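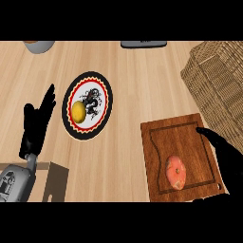
The rule that gave Catarina Loureiro the most trouble was number 57. It said: "Before a hand moves over a plate, the other hand must be still."

She had written it herself in June, in her first month at Climix, and she had been proud of it. Now Rawiri Doolan was standing behind her chair with his coat on, and he wanted it removed.

"It costs us time in every run," he said. "The kitchen in Cusley will not wait for a robot that is so polite."

"It is not politeness. It is a rule for safe work."

"Then tell me who is made safe by it. It is a simulation, Catarina. The plate is made of numbers."

She did not answer at once. On her screen the run was stopped. The left hand was close to the plate with the dragon on it, beside the yellow fruit, and the right hand was reaching over the edge of the cutting board. She had looked at this plate so many times that she had started to dream about the dragon. In the dream it never got up. It only waited for somebody to finish the test.

"My grandmother had a rule," she said. "When she was cutting, we children had to keep our hands behind our backs. Also when we were on the other side of the room."

"And did it help?"

"I have ten fingers."

Rawiri laughed and took off his coat. This she had not expected. He pulled the chair from the next desk and sat down, and for a while they read the rule book together, from the first page. There were 90 rules in it. Some of them he had written years ago, for the old machine called Omora, and he had forgotten them. One said that a hand must never pass between a person and the door. He read it two times.

"Why did I write this?" he asked.

"There is a note. It says only 'Rutherford'."

He became quiet. Rutherford was the laundry where Omora had worked for one winter. Catarina knew that a woman had been shut in a corner there, with the arm going back and forth in front of her, and that she was not hurt. She had stood for an hour until someone came. It was in no report. People told it at lunch, each time with a different ending.

"She was very angry with me," Rawiri said. "She was right also. I told her that the arm would have stopped if she had touched it. She said, how should I know that?"

Catarina moved the rule book a little toward him.

"The cook in Cusley will not know which hand is going to move," she said. "If one is still, she can look at the other."

"You did not write that in the rule."

"No. I thought it was clear."

He took her pen. Under number 57 he wrote, in small letters, "So that a person can see what comes next." Then he crossed out "a plate" and put "the table", and this made the rule stricter than before.

"We ask for 1000 runs with it," he said. "If it is too slow, we make the hands faster in between. But we keep it."

It was after seven in the evening. She changed the line, checked it again, and started the first run. Rawiri put his own hands on his knees and watched.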